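"I label nothing with words any more"

Shagufta Dogar on baskets, marker pens and getting a sorting room back under control

Posted 2024-12-14

Shagufta Dogar has 3 minutes, she says, then talks for most of an hour. Phone going the whole time. She runs the sorting side at Bermont, a toy and craft library above a row of shops, and December is the month when everything comes back at once. Jigsaws, wool, half a train set. Somebody's glove.

"It's all got to land somewhere," she says. "If it hasn't got a place by the end of the day it lives on the floor, and then it lives on the floor till spring."

The last count had 1195 items on the lending list. Before she took over there was a shelf system, with typed labels, and a binder that explained the labels. She's not rude about it. Quite. "Lovely binder. You had to read four lines to put away a skipping rope."

So the labels went. What came in was plastic baskets, cream ones, all bought in one go from a housewares place called Nanura that was clearing its stock. She paid 84 pounds for the lot and still brings it up. Then a black marker, and shapes drawn straight on to the plastic.

"I didn't plan shapes. I had the pen in my hand and I'd had enough of writing. Triangle. Done. That's building things, blocks and so on. People got it quicker than they ever got 'Construction, Small Parts'."

Were they drawn with a stencil? She laughs at that. "Does it look like a stencil? You colour it in and the pen skids, the plastic's shiny, you go over it again and it's still patchy. I did think about redoing them. Haven't got the time and the kids don't care."

The pen does wear, mostly where hands go. She tried a sort of spray varnish from Jirnutau which went tacky and picked up fluff, so now it's just marker, and more marker when it fades.

Where the baskets stand matters more to her than what's drawn on them. The table is pushed up to the wall, baskets go at the back, side by side, and the front stays clear. That's the bit she's strict on. 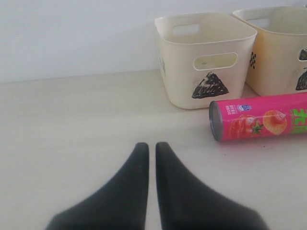
Baskets to the back, space at the front: the sorting table at Bermont.

"You need the bare bit," she says. "You tip the bag out, you can see what you've got, you sort it, it goes in. Soon as someone parks a box on the bare bit it's finished. You're sorting on top of sorting."

Pale table on purpose? No, it came with the room. But she likes it now. A lost dice shows up. So does a puzzle piece, unless its a sky piece, and she has opinions about sky pieces.

I ask about the handles, as she's picky about those as well. She wants a hole she can get her fingers through, and a thick rim. "A thin rim cuts into you when it's full of bricks. I carried baskets with a thin rim for a year and I had marks on my hands." The old ones, from a firm called Baek, had clip-on handles. Clip-off, she calls them. They've gone to the shed.

No lids either. A lid is one more thing to put down, and then people stack on it, and then whatever's underneath is forgotten till the summer. Dust she can live with. She wipes out each basket when its empty and thats the full cleaning routine.

What about things that don't fit a shape? Long pause. There's always a pile. Puppets were a problem, were they dressing up or were they stories, and there was a proper row over it that went on for two weeks. They went in with stories. She'd wanted dressing up.

Borrowers put things back themselves these days, or a fair few do. Younger ones match the shape and post it in. Parents ask where things go, she says, the children just look.

Her next job is upstairs, where there are 200 board games in no order at all and the boxes are all different sizes so baskets wont work. She's thinking of standing them on end like books. Elastic bands round the worst ones. She's been told the bands perish and doesn't want to hear it.

Any advice for someone starting with a messy room at home? She's already putting her coat on.

"Get the table clear first. Don't buy anything yet. Clear the table, then see what's left in your arms."

The phone goes again. It's a man with a train set, he's downstairs, can he bring it up.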